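Entrevista a Dulce Palacios, responsable del programa de recuperación de suelos de la Fundación Villalobos

La Fundación Villalobos mantiene desde hace dos décadas una línea de trabajo dedicada a los suelos agrícolas degradados. Dulce Palacios, edafóloga de formación, asumió la dirección del programa en marzo y ha recibido a este boletín en la sede de la institución para exponer las prioridades de la nueva etapa.

Palacios sitúa el origen del problema en el abandono de los bancales y en el laboreo profundo de las parcelas que siguieron en cultivo. «Durante mucho tiempo se labró a favor de la pendiente, y cada tormenta de otoño se llevaba una parte de la capa fértil. Lo que encontramos hoy en muchas fincas es un horizonte superficial muy delgado, con poca materia orgánica y una costra que dificulta la nascencia», señala.

El programa interviene en una superficie de casi 4000 hectáreas, repartidas entre explotaciones familiares y terrenos de titularidad municipal. La adhesión es voluntaria y se formaliza mediante un convenio que obliga al titular a mantener la cubierta vegetal entre calles y a comunicar cualquier cambio de uso. Hasta la fecha se han suscrito 50 convenios.

Preguntada por la acogida entre los agricultores, la directora reconoce que fue desigual. «Abundio Villalobos, que presidió la Fundación en sus primeros años, visitaba las fincas personalmente. Muchos firmaron por la confianza que le tenían. Ahora debemos ganarnos esa confianza con resultados, y los resultados en el suelo son lentos».
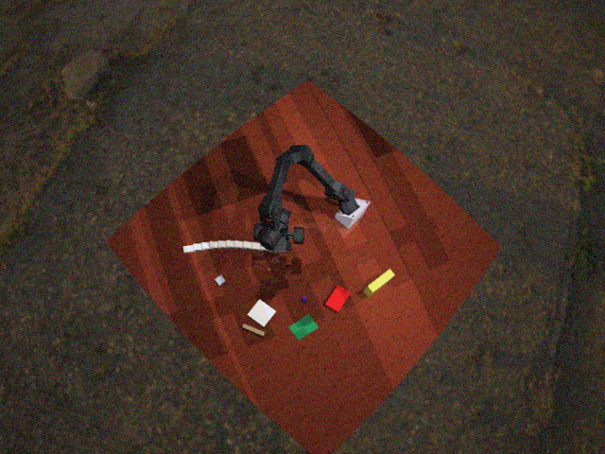 En cuanto a los métodos, Palacios defiende la combinación de veza y avena como siembra de cobertura, segada antes de la floración y dejada en superficie. Descarta, en cambio, la aportación indiscriminada de estiércol fresco. «Hay que compostarlo y analizarlo. Damián Figueroa, nuestro técnico de laboratorio, ha devuelto más de una partida por exceso de sales».

La Fundación colabora asimismo con la estación experimental de Ernness, donde Kausar Orakzai dirige un ensayo sobre infiltración en suelos arcillosos. Está previsto que dos técnicos del programa se incorporen a ese ensayo durante la próxima campaña.

Sobre la financiación, la directora se muestra prudente. El convenio marco vence el próximo ejercicio y su renovación depende de la evaluación externa encargada a Alper Kurtuluş. «Hemos entregado toda la documentación, incluidas las parcelas en las que no hemos observado mejora. Prefiero que el informe las recoja», afirma.

Los titulares interesados en adherirse al programa pueden presentar su solicitud en el registro de la Fundación, acompañada de la referencia catastral de la finca y de una analítica de suelo reciente.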